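Our afternoon at the Soltden open day

Well, what a turnout! On 15 June 2024 a good many of us from the Wihongi group made the trip up to Soltden to see how they gather the examples their robots learn from, and I must say I came home with my head full (and my bag full of leaflets, which I do intend to read).

Our host was Bayu Sembiring, a very patient man who answered every question we had, including the ones we asked twice. He explained that the robots learn ordinary household jobs from people doing them first, with a gripper held in the hand and a small camera looking out over the jaws. The current project is called Driton, and they hope to have 4,000 short recordings by the end of July. They had 616 when we visited, so there is plenty still to do!

The part I enjoyed most was seeing the work done in proper homes, with washing and shopping and all the usual bits and pieces lying about. Bayu told us that a tidy laboratory bench teaches a robot very little about the place you or I live in, and having seen the state of my own kitchen table I can well believe it.
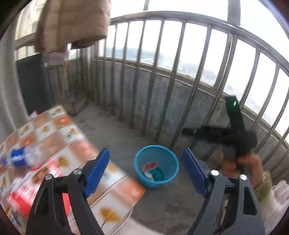
Having a go yourself

Several of us tried the gripper after tea. It is harder than it looks, and I dropped a paper cup more often than I care to say, but the blue pads on the jaws do give you something to hold with. Soltden will be opening its doors again in July and would be glad to see more of us. Please put your name on the list at the Atus Hall desk if you would like to come along, and do wear comfortable shoes, as there are rather a lot of stairs.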